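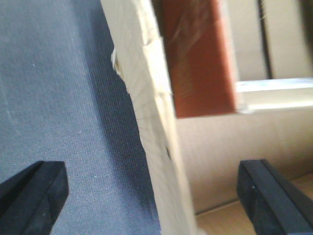 The first thing the arm at station 2 ever did in front of me was stop dead beside a piece of torn cardboard. It just hung there with its fingers open, thinking, and a yellow light came on over my head, and a tablet on a post asked me if I would like to assist.

I would like to be paid, I told it. But I pulled the flap down anyway.

I'd been a picker at the Cekbridge warehouse for nine years by then. I knew my aisle the way you know your kitchen in the dark. Then in February McIntyre got us all into the break room, stood under the clock and said the word "partner" so many times that Naveen Bisht started keeping tally on a napkin. The arms were from a company called Skelis. They'd do the reaching. We'd do what he called exceptions. Same pay, same hours, better for our backs!

My back did get better, I'll give him that. It was the rest of me that got strange. You spend all those years complaining about your feet, and then somebody sits you on a stool and your feet stop hurting and you've got nothing to talk about at lunch.

Naveen took it differently. He talked to the arm. He said good morning to it, he told it about his daughter's driving test, and when it fumbled a bag he'd say "shake it off" like a Little League coach. The tablet had a number on it, how many picks out of a hundred it had managed alone, and when it got up to 97 he was so proud he bought donuts. I ate two and felt like a traitor both times. 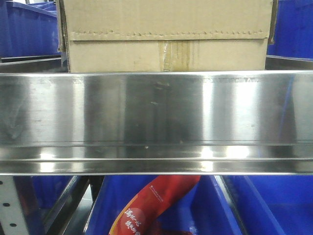 The Dasurberg Reader, No. 84
page 29

The slippery red packages were the ones it hated. You'd get one lying crooked in a blue bin, all shine and curve, and the arm would go down, come up with nothing, go down again. I could have done it half asleep. Mostly I used to do it half asleep. So I'd sit there with my hands in my lap, waiting for permission from a yellow light, and my fingers would be twitching.

One night, a little after three, the light didn't come on. The arm had quit on bin 929 and the tablet had frozen, and the whole line was backing up behind us. McIntyre was on the phone to Skelis with his finger in his other ear. Naveen looked at me. I looked at the bin.

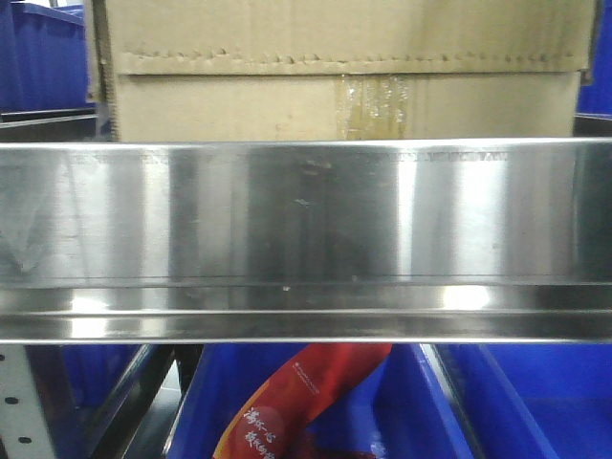
"Go on," he said.

So I got off the stool. I picked that bin and the next one and the one after that, up and down the row, and Naveen taped and stacked behind me, and I swear I was singing. My feet were killing me by four. McIntyre came over with the phone still against his chest and watched for a while, and I figured I was in trouble, but all he said was that they wanted to know how I was turning the bags.

"Turning them?"

"Before you lift. They can see you doing it on the feed. They want you to do it slower."

I stood there with one in my hand. Naveen had stopped taping. I thought about the stool, and about my nine years, and whether a thing like that has a price and who you'd even ask.

"How much slower?" I said.

McIntyre put the phone back to his ear to find out.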